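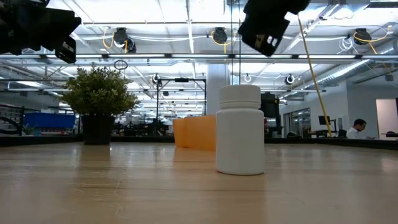 Tuesday, May 12, 2026

Hide glue, open time and creep. Continuing from the notes on the Stelmakh samples.

Started at 8. Shop was cool when I came in and I left the heater off for the first set because I wanted the glue to gel the way it does on a normal spring morning. Soaked the granules overnight in the fridge, one part glue to two of cold water by weight. They had swelled evenly with no dry bits in the middle. Brandolach batch again. Still have most of the bag.

Double boiler up to temperature slowly. The dial on the pot is no use, it reads low, so I went by the probe thermometer clipped to the inner jar. Held 140 F. It ran off the brush in a thin unbroken string and that is about where I like it. Skimmed the foam once.

Test pieces were the maple offcuts from the Grimcombe chairs, planed yesterday, not sanded. Numbered on the end grain in pencil. I numbered the first few on the face and then planed the numbers off, so 1 through 3 may be in the wrong order. They are all from the same board so I don't think it matters.

**Set A, plain glue, cold wood**

- Brushed both faces, rubbed the joint, left it without clamps.
- Glue had skinned before I got the second piece lined up on two of them. Scraped those and did them over.
- Squeeze-out was lumpy. Left it on to see how it pops off tomorrow.

**Set B, plain glue, warm wood**

- Pieces sat on the radiator shelf until they were warm to the hand.
- Much better. Enough time to rub the joint and still shift it a little.
- One piece cupped slightly from the heat. Used it anyway and marked it with a C.

**Set C, glue with urea**

- Urea at 10 percent of the dry glue weight, stirred in and given twenty minutes before use.
- Open time is long, maybe too long. The rubbed joints did not grab at all, so these had to go in clamps.
- Smell is no worse than usual.

**Set D, glue with salt**

- Same proportion as the urea, plain table salt, no iodine.
- Somewhere between B and C. It stayed workable but still took hold when rubbed.
- I expect this one to be bad in damp weather. Put two aside for the cellar until August.

Pascal Pichon came by at lunch and looked over set C. He thinks 10 percent is too much for anything under load and that he would stop at 5. He has used the stronger mix for veneer on the Stanasdale cabinets and likes it there, where you want the time and the joint never has to carry weight. He also said to stop brushing glue on both faces when rubbing a joint and just do the one. I'll make a set that way on the next batch and compare. His opinion of salt is that it belongs on food.

Afternoon: broke the old samples from last month, which have had their full cure. Used the lever rig with the spring scale at the far end. The numbers are scale readings, in pounds, good for comparing one with another and nothing else. I haven't corrected for the weight of the lever.

| Sample | Reading | Where it broke |
|---|---|---|
| Plain, warm wood | 231 | wood, all along |
| Plain, cold wood | 200 | mostly glue line |
| Salt | 203 | wood at one end, glue line at the other |
| Urea | did not get a reading | slipped in the jaws |

The urea sample slipped twice. The jaw faces are worn smooth and need new leather. I could glue a strip of coarse paper in there for now. Don't read anything into the blank.

The cold wood sample broke with a shiny patch on one side, where the glue gelled before the faces met. That fits with what set A was doing this morning. It still held more than I would have guessed from the look of the break.

One sample of each is not much. I'd want 4 of each before changing how we do the chair rails. There are enough offcuts for that if whoever is lighting the stove leaves the maple alone. It is on the lower rack with blue tape on it.

Creep test: hung the weight on the long lap joint by the window, plain glue. Scribed a line across the joint with a knife. Check weekly with the loupe. The urea one goes up next to it once it has been out of clamps for a week. The hook by the window is a bit loose, so go easy on the door.

Cleaned the brushes in hot water. The wide one is shedding and I picked three hairs out of set B. Order another, natural bristle, no metal ferrule if they still sell them. The last one with a metal ferrule left rust marks on the ash.

Leftover glue is in the small jar in the fridge, lid on, labeled with today's batch. Use it by the weekend or throw it out. It has been reheated once already, so don't use it for samples, only for blocks and jigs.

To do:

- Leather for the jaws
- Make set E: warm wood, glue on one face only
- Make set F: urea at 5 percent
- Second thermometer, the clip on this one is cracked
- Ask Pascal what grade he used on the Stanasdale veneer
- Sets A to D out on the shelf by the bandsaw, no touching until cured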